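Montag, spät, die Füße hochgelegt

Also, das Tor. Ich hatte ja letzte Woche schon geschimpft, dass der Zaun zum Weg hin fertig ist und genau an der einen Stelle, wo man durch will, ein Loch klafft. Heute kam endlich die Lieferung von Flotura, und natürlich war nur der Torflügel drauf. Pfosten? Kommen extra. Beschläge? Auch extra, aber die lagen wenigstens in einer Tüte dabei, zwei lange Ladenbänder und ein Fallriegel, schwarz, ganz hübsch eigentlich. Der Fahrer meinte, die Pfosten seien im anderen Wagen. Im welchen anderen Wagen, hab ich gefragt, und da hat er mit den Schultern gezuckt und ist gefahren.

258 Euro hat der Flügel gekostet, Lärche, unbehandelt. Dewanti fand das unverschämt (sie hat ihren bei Bilar gekauft, Fichte, und streicht jetzt jedes Frühjahr), ich finde es in Ordnung. Schwer ist das Ding! Wir haben es zu zweit vom Weg bis an die Hauswand getragen und dreimal abgesetzt.
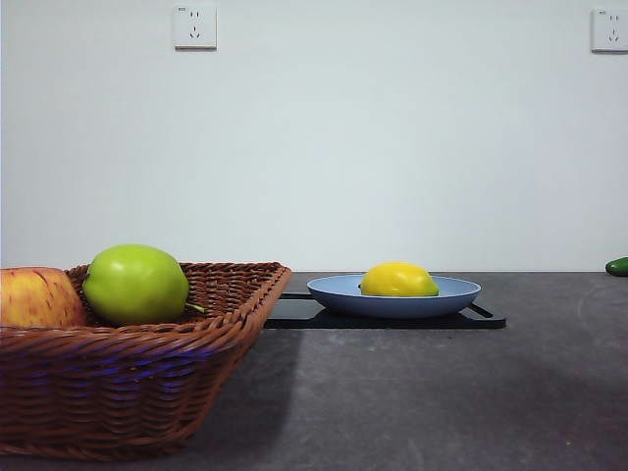
Nachmittags hab ich dann die Öffnung noch mal ausgemessen, oben, in der Mitte und unten, und jedes Mal kam was anderes raus. Der linke Zaunpfosten steht nämlich schief, nicht schlimm, aber beim Tor sieht man das sofort. Dewanti sagt, neuen Pfosten davor und fertig, Kevin sagt, alten raus und neu einbetonieren. Beim Streiten haben wir uns über den Obstkorb hergemacht, sie wollte den grünen Apfel und ich hab den rot-gelben genommen, und danach waren wir immer noch nicht einig. Ich neige zu Kevin. Wenn da ein schwerer Flügel dranhängt, will ich nicht in zwei Jahren wieder mit der Wasserwaage davorknien. Kies brauche ich auch noch, unten ins Loch, damit das Wasser wegkann.

Dann die Farbe. Im Prospekt von Londumeo ist so ein Graubraun drin, das mir seit Wochen im Kopf herumgeht, aber die wollen für die kleine Dose 32 Euro, und für zwei Anstriche reicht die nie im Leben. Vielleicht lass ich die Lärche auch einfach vergrauen. Der Zaun ist ja auch Lärche, dann wird alles zusammen alt, und ich gleich mit. Izzati hat am Telefon gelacht und gesagt, ich würde in einem Jahr doch streichen. Abwarten.

Und ständig diese Frage, die mir jeder am Zaun stellt, vorhin erst wieder Dineo mit dem Fahrrad:

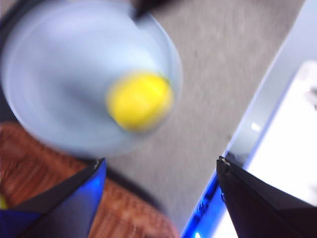
In welche Richtung geht das Tor denn auf?
Nach innen, zum Garten hin, weil draußen der Weg zu schmal ist und sonst jeder Kinderwagen dagegenfährt.

Dafür muss allerdings der Lavendel weichen, zumindest die vordere Hälfte. Den grab ich am Wochenende aus und setz ihn rüber an die Terrasse, falls er das mitmacht. Er ist unten schon ziemlich verholzt, und eigentlich hätte ich ihn längst schneiden müssen, tja.

Hab abends noch bei Flotura angerufen wegen der Pfosten. Warteschleife, Panflöte, dann eine sehr nette Frau, die meine Bestellnummer wollte, und die lag natürlich draußen im Schuppen. Also mit der Taschenlampe raus, in Hausschuhen, durchs nasse Gras. Mittwoch sollen sie kommen, vormittags. Bis dahin lehnt der Flügel an der Hauswand unter der alten Plane, und vor dem Loch steht die Schubkarre quer, damit der Nachbarshund nicht wieder im Beet liegt. Morgen Kies holen und Beton, und Kevin fragen, ob er seinen Erdbohrer noch hat.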